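Zanow two-arm cell: software progress report
To: Skondton programme office
12 Jan 2026

Work since the last report has been on the control and planning side. There were no changes to the arms.

Planning
The two arms now share one planner instead of running separately with a lock on the middle of the floor. Planning time for a two-arm move has come down from 340 ms to 77 ms. Waiting for the other arm to clear the baskets was our main delay and has mostly gone.

Perception
The wire segmentation model was retrained on 1,410 labelled images. Coloured strands on the white floor are picked out well. Thin black wires inside a basket are still a problem, as the holes in the basket walls break up the outline. Costovia is supplying a revised labelling tool and we will relabel the basket images with it.

Tooling
Logs from both arms now go into the Gunawardena viewer on one clock. Playback of a full run takes around 5 minutes to load, which is too slow. This is next on the list.

Risks
Cable drape is not in the collision model. We plan to add a simple version by May. No extra funds are requested.

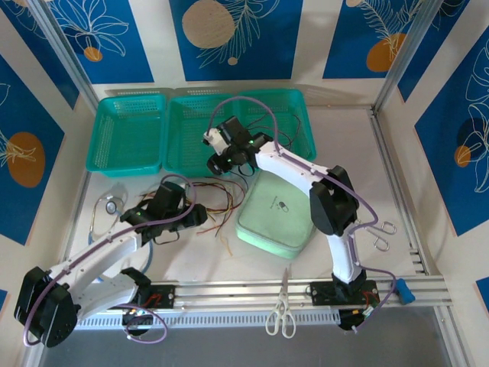
Figure 1. Both arms in the cell, with loose wires and teal baskets.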